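Apontamentos da aula 4 — Tomar notas à mão e voltar a elas
Curso livre de Métodos de Estudo, Centro Vestar

Antes de entrarmos na matéria, um recado para quem faltou na semana passada: as folhas da aula 3 (leitura em camadas) continuam na pasta partilhada, e convém lê-las antes do exercício final, que pega no mesmo texto sobre a ponte de Hrnčiar.

1. De onde partimos

Quase todos nós aprendemos a tomar notas sem que alguém nos ensinasse. Copiávamos o quadro, depois copiávamos o que o professor ditava, e um belo dia chegámos a uma aula em que já não se ditava nada e ficámos um pouco perdidos, a escrever tudo o que apanhávamos. Se se reconhecem nesta descrição, estejam descansados, porque eu também passei por lá e ainda guardo uns cadernos de que hoje não percebo metade.

Tomar notas é uma forma de escolher. Enquanto a mão escreve, a aula continua, e por isso cada frase que registamos custa-nos um bocadinho da seguinte. Quem fala depressa diz muito mais palavras por minuto do que aquelas que conseguimos pôr no papel, e é essa diferença que nos obriga a resumir. Ao teclado a diferença diminui e a tentação de transcrever cresce — já lá iremos, na aula 6.

2. A página dividida

Peço-vos que experimentem pelo menos durante duas semanas. Traçem uma linha vertical a um terço da folha. À direita, o maior espaço, ficam as notas da aula. À esquerda, mais tarde, entram as perguntas e as palavras-chave. Em baixo deixam-se cinco linhas para um resumo, escrito de memória e com as notas tapadas.

Na turma da manhã há quem prefira a folha deitada, com três colunas. Também serve, desde que a coluna das perguntas fique em branco durante a aula.

3. Material

Pouca coisa: folhas soltas ou caderno, uma caneta que não canse a mão e uma segunda cor para a revisão. Usem a segunda cor só em casa. Mudar de caneta a meio de uma explicação distrai mais do que ajuda, e acabamos com páginas muito bonitas em que tudo está sublinhado.

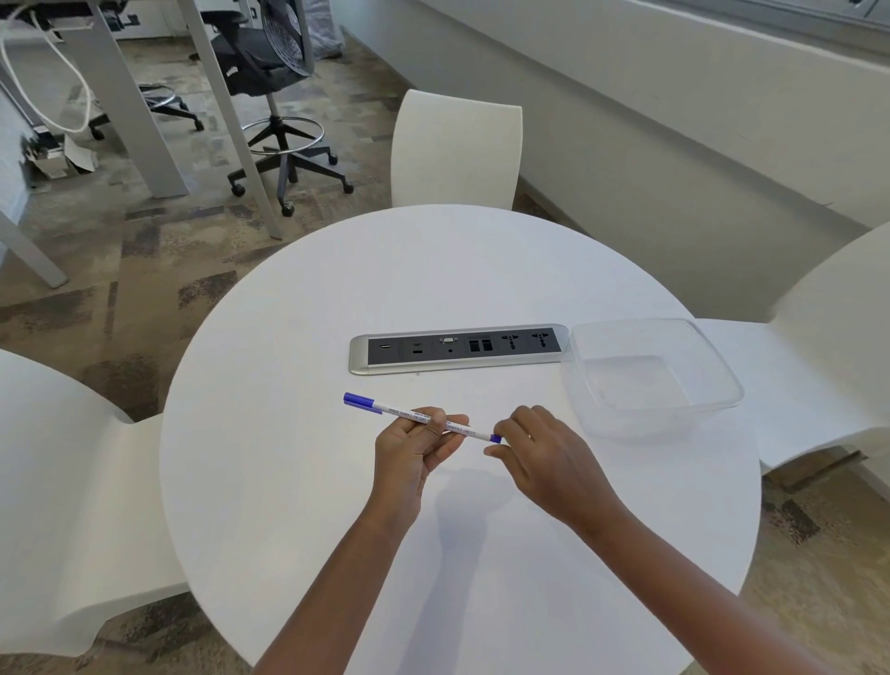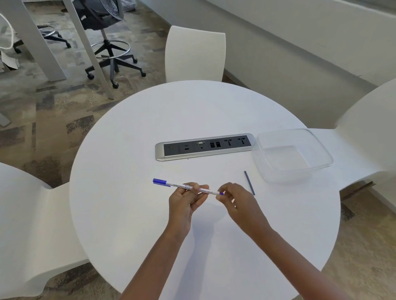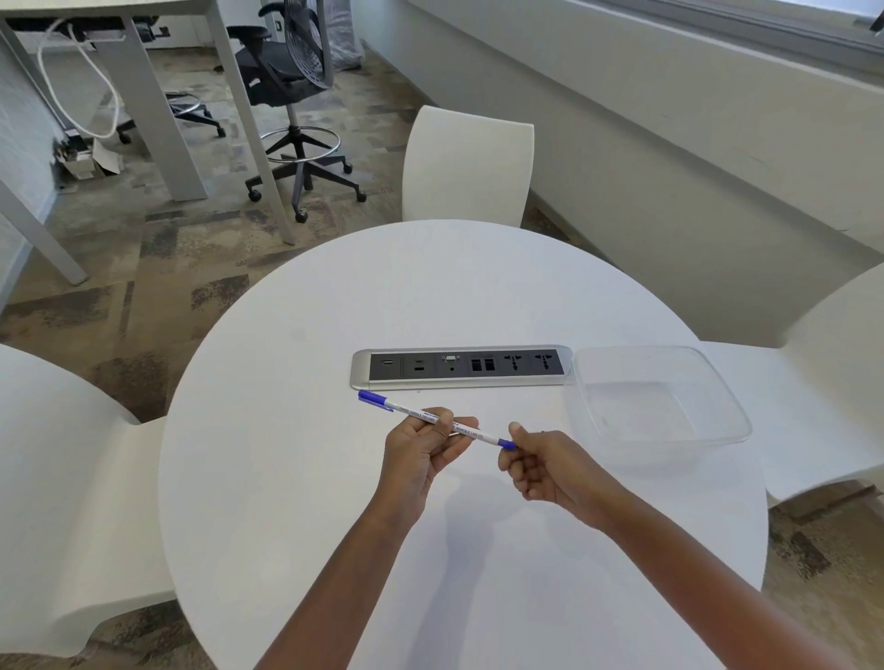 Fig. 1 a 3 — Caneta de corpo branco, segura com as duas mãos sobre uma mesa redonda.

4. Abreviaturas

Cada um inventa as suas, mas combinem convosco próprios uma lista curta e escrevam-na na contracapa. As que uso há mais tempo: q. (que), pq (porque), cf. (comparar com), uma seta para consequência e um ponto de interrogação à margem sempre que perco o fio. Este último é o mais precioso, pois diz-nos exatamente onde perguntar no fim.

5. A revisão

Reler no próprio dia, nem que seja de pé na cozinha enquanto a sopa aquece. Preencher a coluna da esquerda, escrever o resumo e fechar o caderno. No sábado, tapar a coluna da direita e tentar responder em voz alta às perguntas. Se alguma não sair, marca-se e repete-se na semana seguinte.

6. Exercício para a próxima aula

O texto de Hrnčiar tem 2.000 palavras. Leiam-no uma vez sem escrever nada, depois uma segunda vez com a página dividida, e tragam um resumo com um máximo de 95 palavras. Com 94 fico contente, com 67 fico encantada, mas por favor não cortem os exemplos só para ganhar espaço.

Tragam as folhas em papel, porque vamos trocá-las com o colega do lado.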